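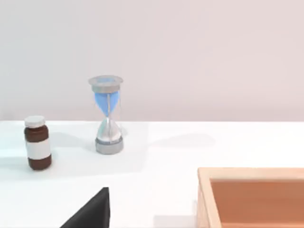 A brown jar with a white screw cap and a plain label

How to return unused medicines in Prarnham

Residents of Prarnham may return unwanted or out-of-date medicines to the Hestik Health Centre. The service is free and is open to every household in the parish. Medicines should not be put in a household bin or poured down a sink.

Before you set out

Look through cupboards, bags and bedside drawers and put everything you no longer need in one place. Check the date on each packet. Tablets may stay in their original strips, but please remove the outer cardboard and recycle it at home. Liquids must stay in their own bottles with the caps firmly closed.

Cross out your name and address on any label with a dark pen. Leave the name of the medicine readable – staff need it to sort returns safely. 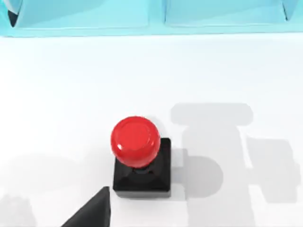

Page last changed: 4 January 2024

Handing in your medicines

Bring your items in a sealed bag to the side entrance on Nicholas Lane. Ring for attention and wait to be met. Bags must not be left on the step, even for a short time. A single visit is limited to 60 items; larger amounts, such as those from a house clearance, need to be arranged with the centre beforehand.

Needles and other sharp items are not accepted with medicines. They must be returned in a sharps box, which can be ordered through the Zimatness collection scheme. 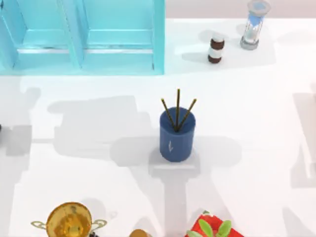 A blue shelf unit, a small bottle and an hourglass

After your visit

The centre cannot give back anything once it has been handed in, and returned medicines are never passed to another patient. In the year to November, 1,801 bags were received from 1,000 households.

If you are unsure whether an item can be accepted, please ask at the front desk before handing it over.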